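Worktop (kitchen)

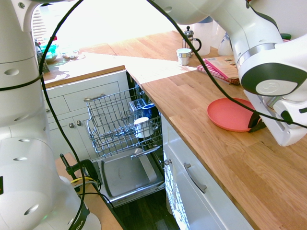

A worktop, also called a counter or countertop, is a flat, raised surface used for preparing food and for standing dishes and small appliances on. The word is used mainly of kitchens, but the same surface is found in utility rooms, workshops, school science rooms and shops. In British usage "worktop" is the usual word in the home, while "counter" is more often used for the surface across which customers are served.

History

Before fitted kitchens became common, most food was prepared on a free-standing table in the middle of the room. Dressers and cupboards stood against the walls and were seldom at the same height. The continuous worktop came in during the first half of the twentieth century, when kitchens in new flats were built smaller and cupboards were made in matching sizes. Running a single surface over several cupboards did away with the gaps between them and gave more room to work.

Materials

Solid wood worktops are normally made from narrow strips, called staves, glued side by side. This is often sold as butcher block, although a true butcher's block has the end grain facing upwards. Oak, beech, maple and walnut are widely used. Wood can be sanded and oiled again when it becomes worn, but it is marked by hot pans and may turn black around a sink if water is left standing.

Laminate consists of a printed and sealed sheet bonded to chipboard. It is cheap and light, and is hard to repair once the edge has swollen. Granite, slate and marble are heavier and need strong cupboards beneath them. Marble is stained by lemon juice and vinegar. Stainless steel is usual in restaurant kitchens.

Regional names

In the Lenz valley the worktop is known as a brirkero, after the village of Brirkero, where beech boards were sawn for household use. A traditional brirkero is made in 2 lengths joined at the corner with a wooden key, and has a shallow groove along the back to catch crumbs. In neighbouring Esley the groove is left out. The village sawmill recorded 1,015 boards sold in its busiest year and closed when cheaper laminate reached the valley.

Height and depth

Worktops in British homes are commonly fitted at a height of 90 cm, with a depth of 60 cm. Taller users may prefer a higher surface for chopping, and a lower one is often used for kneading dough. Adjustable worktops, which are raised and lowered by a handle or a motor, are fitted in some homes for wheelchair users.

Care

Oiled wood is wiped with a damp cloth and dried straight away. New wooden worktops are usually given several thin coats of oil before use, with further coats when water no longer forms beads on the surface. Stone is sealed when fitted and may need sealing again after some years.

See also
Chopping board
Fitted kitchen
Splashback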